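The Iltach Letter
September 10, 2026

The arm that thought it was still holding something

I promised you all a cheerful one this month, and then the right arm tried to hand Zdenka a soda can that wasn't there, so you're getting a fault story instead. Sorry! Nobody was hurt, the Urkent project is fine, and we lost two days and one roll of paper towels.

If you're new here: at Urkent we run two small arms over a white table, and they move everyday things from one place to another. Cans into bowls, cans into cups, cups next to other cups. It sounds dull and I love it. We'd set ourselves a long run of 500 moves to see if our new grip settings from Varnus would hold up over a full stretch, and for the first chunk of it I mostly drank coffee and wrote down numbers.

The thing I was most worried about was crushing. A drink can is a funny object to pick up. Full and sealed, it's a rock. Once somebody has opened it the walls will give if you look at them wrong, and our soft fingers have to hug it low on the body hard enough that it doesn't slide, and gently enough that it doesn't fold. We'd turned the squeeze down twice before we even started. 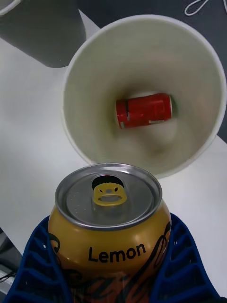 Lemon can in the grip, red can in the bowl.

And the squeeze was great! I want that on the record before I get into the bad part. I went through the bin afterward and couldn't find a can with a dent I'd blame on us.

The trouble showed up at move 177. The right arm went down for a can, closed, came up, swung over and opened, all very smooth, and the can was still standing where it had been the whole time. The log said "held." The log said "placed." According to the log we'd had a perfect move. Sơn Doãn was on the keyboard and we both figured the arm had come down a little off to one side, so he nudged the calibration and we carried on. In hindsight that's where we should have stopped. A miss is nothing, arms miss all day long, but a miss that gets written down as a success ought to make your neck prickle.

It happened again at 301, only the other way around. This time the can came up nicely, slipped out halfway across and hit the table on its side (about a mouthful of lemon soda left in it, enough to get everywhere), and the arm kept right on going with its fingers closed on air, still reporting that it had something. Then it went to the drop spot, opened, and marked it placed. So now we had two of these. Sơn hit pause, and Zdenka Kolev went for the towels.

I'm going to slow down for the next bit.

Zdenka wiped the table. The arm was paused, and the pause light was on. She reached in to pick up the can and Sơn cleared the fault on his screen, which all of us have done a hundred times and which has never made anything move. The arm moved. It opened its fingers and swung toward her, quick, and stopped a hand's width from her wrist when Sơn slapped the big red button. I've never seen him move like that. She said a word I can't print and went outside for a while.
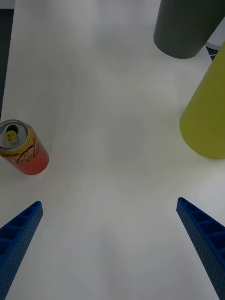
What went wrong turned out to be two separate things that happened to lean on each other. The first is how the arm decides it's holding something. It doesn't see the object in its fingers, it feels how hard the motor is working to close, and past a certain effort it says "got it." Our blue fingers are printed as an open lattice, all ribs and little windows, and they bend around whatever they touch, which we like. But when we turned the squeeze down for thin cans we turned the "got it" line down with it. It ended up so low that the fingers' own stiffness was enough to cross it. They could close on nothing at all and report a catch. Something like that Lemon can, standing on the table off by the left fingertip with its tab up, can be missed completely and the controller will never know. I'd been looking at it as a calibration problem when the arm had simply lost its sense of touch.

The second thing is nastier. The controller (ours is an older Albers box) keeps one flag for "holding." When it's holding, pause means pause in place, and clearing a fault is supposed to leave everything sitting still until you press start. Except that somebody, and it was me, wrote a little helper last winter so that if the arm was paused mid-carry, clearing the fault would finish the carry. I got tired of arms freezing up with a cup in the air. The helper asks the flag, and the flag said yes. So the arm politely finished delivering a can that was lying on its side by Zdenka's sleeve.

I felt sick when I found it. Eleven lines, my initials at the top.

Arne Ostermann went back through the older logs with a script and matched every "held" against the overhead camera. Over the moves we'd run before stopping he found 6 catches that weren't catches. We'd noticed two! The other four had been sitting in our success numbers looking lovely. If you read my last letter and thought our rate seemed high, well, so did I, and I should have been more suspicious and less pleased.

It matters more with two arms than it ever did with one. When both of them are working the same table, each one uses the other's holding flag to decide who goes first. One arm waits with its fingers open while the other takes a can over to a cup, and the whole arrangement depends on the busy one telling the truth. For a red can tipped over the rim of a cup, a wrong answer means a mess. For a person's hand in the same spot, it's a lot worse.
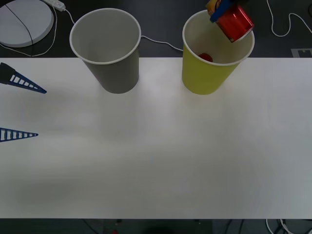

What we changed

The helper is gone. I deleted it myself, with Zdenka standing behind me. Clearing a fault now does nothing except clear the fault, and if an arm is stuck in the air with a cup, you go and take the cup away with the power off like a grown-up.

The "got it" line is set separately from the squeeze now. Every morning each gripper closes on nothing three times and we store what that feels like, and a catch has to beat it by a clear margin. Seo-ah Choo also added a check on how far the fingers have closed. If they've gone past the width of the thinnest thing on the table, there is nothing in them, whatever the motor says. It's a tiny bit of code and it would have caught the miss at 177 all on its own.

The check runs the whole time the arm is carrying, too. Before, we asked once at pickup and believed the answer until the drop. I don't have a good excuse for that one.

And pause isn't good enough for hands anymore. If you're reaching over the table the drive power is off and the key is in your pocket. We had that rule on the wall already, next to the sink, and we'd all drifted away from it with spills. Wiping up soda doesn't feel like maintenance. It is, though.

We're restarting the long run from zero in October, same objects, same cups. I'll send the real numbers even if they're ugly. Zdenka is back at the table and has asked me to tell you that the soda was too sweet anyway.

Shared 41 times · 3 comments

Waltraud Tiedemann
We had the stale holding flag on a palletizer years ago and it took us far longer than two days. Please also check what happens when the controller reboots in the middle of a carry. Ours came back up believing it still had a box.

Arne Ostermann
Waltraud, tried it this morning after reading your note. It comes up as "held." Fixing now, thank you.

lowtorque
Do you redo the empty-close reading when you swap fingers? My printed ones get noticeably softer after a few weeks of use and I never thought to measure it.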